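# Drornisstead Community Choir, winter planning meeting

Wednesday, December 8, 2021, upstairs at Psarras, the big table by the radiator

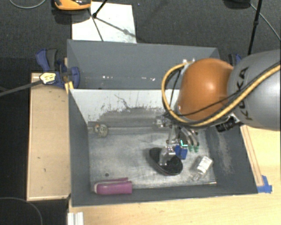 *KUKA arm with its gripper down in a gray bin*

Iresha Marikar here, taking minutes again because I was the one with a pen. Fotis Mitsotakis-Vlachou ran the meeting and did a pretty good job of keeping us off the subject of robes (we'll get to robes).

**Last minutes.** Approved. I spelled Prirnadcombe wrong twice and have fixed it.

**Money.** We have $1,662 in the account. The hall at Prirnadcombe wants a $41 deposit to hold our spring date, and we all said fine, pay it. Fotis would love to see us at $2,000 before we book a pianist, and I said that sounds great but we still need a pianist! We left it that I'll ask two people what they charge and bring the numbers next time.

**Spring program.** Long talk, lots of humming. The altos want the Trerero songs back, all four of them. The basses would take two. I'm an alto, so take my notes with that in mind, but I thought we made the better case. Vote was for three, with the slow one going right before the break. Fotis will print 80 programs and wants everybody's name spelled the way they like it by the next meeting.

**Rehearsals.** Still Tuesdays, still 7:00. We're skipping the holiday weeks and starting up again the second Tuesday in January. Please bring your own folder, and a pencil, and give back the blue books if you took one home (I had three in my car, sorry).

**Robes.** Yes, again. Half of us want plain black clothes and half want the maroon robes out of storage. They smell like a basement. I'm taking one to the cleaner to see what it costs, and we'll vote after that.

**Other stuff.** Parking at Prirnadcombe is tight, so carpool if you can. Cookies were excellent, and the recipe is going out with these minutes.

We quit at 8:50. Next meeting in January, same table, date to come from Fotis.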